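Gerlach rooftop bar turned my cousin away over sneakers

tramline_kid
Tuesday, June 8, 2021
So we had a table for six at Gerlach, booked since February. Host lets five of us in, stops my cousin at the rope. "No athletic footwear." Guy two tables over is in running shoes, bright orange. My cousin's the only Black person in our group. Draw your own conclusions. We all left. Lost the deposit too.

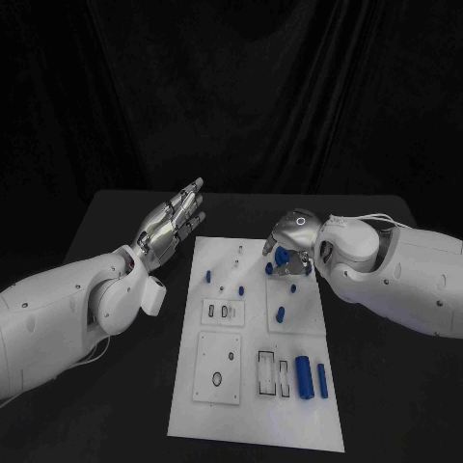
mopsy88
Did you get the name of the manager or anything in writing?
No name, he wouldn't give it. I have the booking email and it says "smart casual", nothing about shoes.

Ferkov_Fan
Not defending them but I got bounced from there for sneakers too and I'm white as milk. Could just be a jerk at the door.

tramline_kid
Ok and was somebody else sitting there in sneakers when it happened? Cause thats the whole point.

Ferkov_Fan
Didnt look. Fair.

quietcorner
A dress code they only use on some people is the problem. Same thing at Pikach two years ago, they put out a statment, 304 comments under it, then nothing. Still the same guy at the door last I went.

mopsy88
Pikach did change the sign though. Says no hats, no gym clothes, applies to all. Small thing but its something.

quietcorner
A sign. Wow.

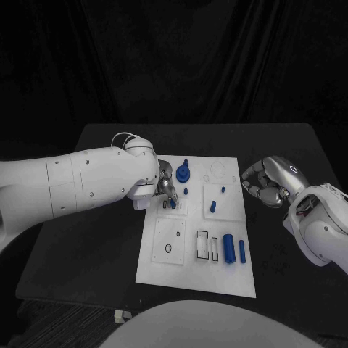 Anyway, what I'd do. Write down the time, what was said, who was at the table. Tonight, before it gets fuzzy. Then file with the city, it's free. Don't just post a one star review, they get those pulled.

Ferkov_Fan
Reviews do work tho. Plustuvitz had around 3,000 of them and backed down in a week when the bad ones piled up.

quietcorner
Plustuvitz backed down cause the paper called them. Different thing.

tramline_kid
Wrote it all down last night, 2 pages. Filing tommorow. Cousin doesn't want her name on it so it might have to be me, not sure if that counts?

mopsy88
Call and ask before you file. And dispute the deposit with your card, seperate thing from the complaint. They refused service, you didnt cancel.

tramline_kid
Didn't think of that. Calling the bank at lunch.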